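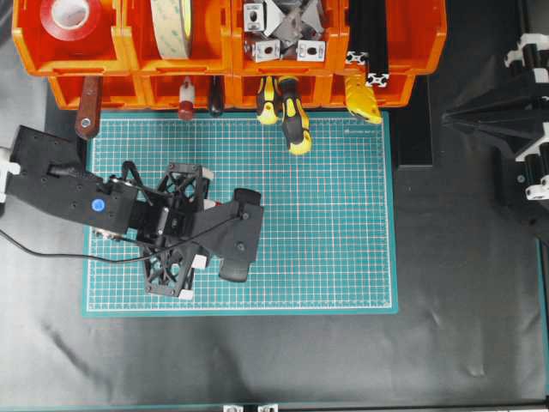

Build diary

24 August 2026

Back at the bench in the Rudley shed tonight, and the arm has finally got a proper place to work. I pinned down the black cloth, squared up the cutting mat and spent far too long fussing over the bins. Corner brackets in one, black extrusion in the next one along, tapes over to the left. All the bins are orange, my favourite colour (I'd have painted the arm to match if I'd thought of it sooner!).

The gripper fingers are the lattice kind with the triangular cut-outs, printed from the Clastari files. They took 5 goes before I liked them. I love how they look with the white tips on – a bit like little pylons.

Job for the week is the tape roll. I want the arm to pick one up from the mat and put it back in the left bin, slow and steady. I've started with red because it shows up so well against the teal, and the grid makes it easy to write down where I've set it. The Dirner controller has 2,520 lines in its log already and I've read maybe the first 54. Must find out what the wrist warnings mean before I go any further.

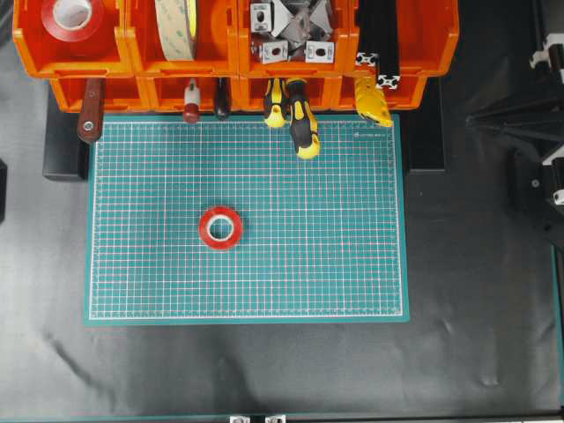 Still to do

Shorten the cable, it loops across the wrist and bugs me every time I look at it.

Order 8 more screws for the clamps from Paewai, and a spare roll of the double-sided.

Move the longer screwdriver up a bit. Its handle hangs right over the mat.

Write up the grid positions before September, in the good notebook this time.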